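The Wall in Herkesport

The wall belonged to the old fish warehouse in Herkesport, and for many years it was only gray. Then the town gave it to a painter who signed her works as Grecu. She was paid 2,000 and she had until the end of November.

She came every morning at seven with a ladder and a bag of chalk. First she drew a grid, 84 squares, and she wrote a small number in each. The people who waited for the ferry watched her and gave advice. One man wanted a ship. His wife wanted anything except a ship.

Grecu listened to all of them and drew a woman mending a net. The woman was so large that her hands alone took 5 squares each.
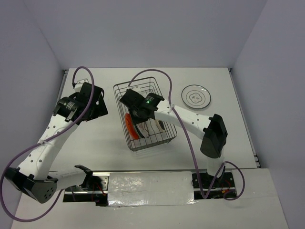
Why did she choose a woman that no one in the town knew?

She had known her in Grirkia, when she was a child. The woman lived downstairs and mended nets in the yard, and she let the girl hold the end of the thread. Grecu had no photograph of her. She had tried to paint her many times on small canvases, and a gallery had even sold one, but on a canvas the woman always looked like a guest who wants to go home.

The blue was the difficult part. She used Kaltero, an outdoor paint which the shop ordered from the mainland, and after two weeks of rain the first layer came off in long strips. She scraped the whole sleeve down to the brick and started it again. The ferry people were silent that day. Somebody left a cup of tea on the lowest step of the ladder.

On the last evening only the face was missing. Grecu stood on the ladder until it was dark, and then she climbed down – the face was still empty.

"You forgot the eyes," said a boy from the queue.

"I forgot them long ago," she said.

He thought about this. Then he told her that his grandmother had brown eyes, a little tired, and that she could use these if she wanted. The ferry sounded its horn. Grecu opened the bag and looked for the brown.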